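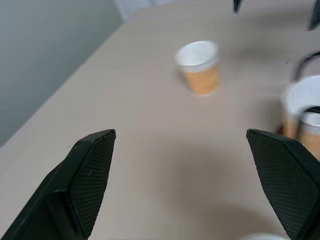
Written by Anas Nasr for Skalo, the young readers' science page
September 23, 2025

A paper cup is a simple thing. You fill it, drink from it and put it down. But paper goes soggy when it gets wet, so how can a cup made of paper hold a drink?

Most paper cups have a very thin lining on the inside. In many cups it is a kind of plastic. It is so thin that you can hardly feel it with your finger, but it stops the drink from reaching the paper. Without it, the cup would go soft and start to leak.

The cup starts as a flat piece of paper with a curved top and bottom. A machine bends this piece round until its two sides meet, then seals them with heat. If you look at a paper cup you can usually find the join - it runs straight up the side. The bottom is a separate circle, pushed in and sealed. Last of all, the top edge is rolled outwards to make the rim. The rolled rim is smooth on your lips and helps the cup keep its round shape.

Cups for hot drinks need something extra. Heat moves through thin paper quickly, and a thin cup of hot chocolate could hurt your fingers. Some cups have a second layer with tiny ripples in it. The ripples trap air, and heat moves slowly through trapped air. They also make the cup easier to grip.

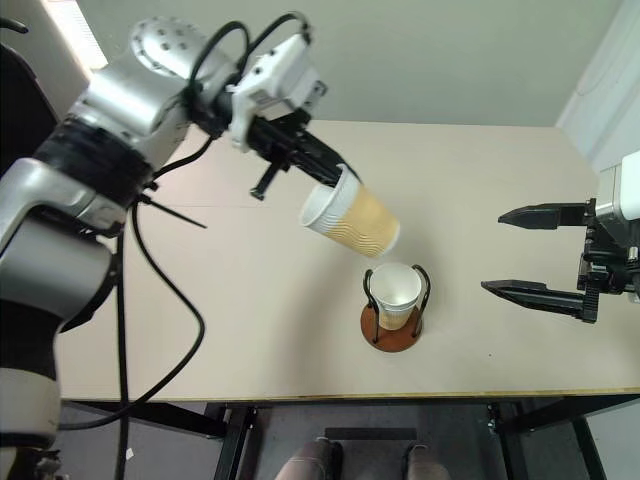
Why are paper cups wider at the top than at the bottom?
The sloping sides let empty cups slide inside one another, so a tall stack takes up very little room in a cupboard.

The slope has a drawback. A cup with a narrow base is easier to knock over than one with a wide base. An empty paper cup is also very light, and even a puff of wind can tip it. A cup holder helps by giving the cup a wider base and something to lean against.

Pouring from one cup to another takes some care. Tip the full cup slowly and keep its rim close to the cup below. If you tip too fast, the drink comes out in a rush and splashes. Squeezing makes things worse, as a squeezed cup changes shape and the drink rises up inside it.

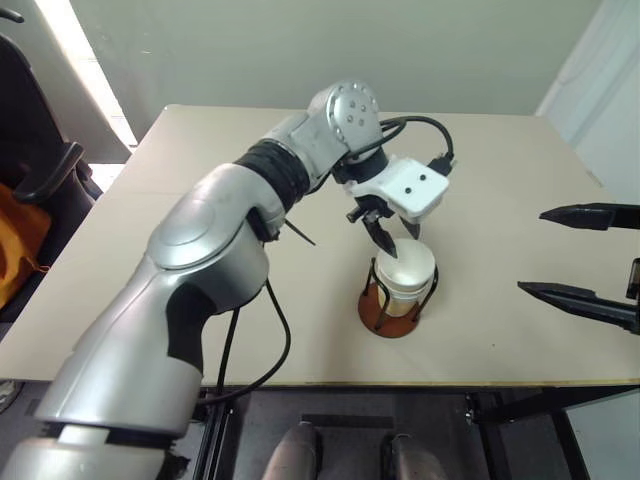

A white cup on a beige table.

Try this at home with cold water and two paper cups. Stand them on a tray, half fill one, and pour slowly into the other. Then look at the tray to see how much you spilt.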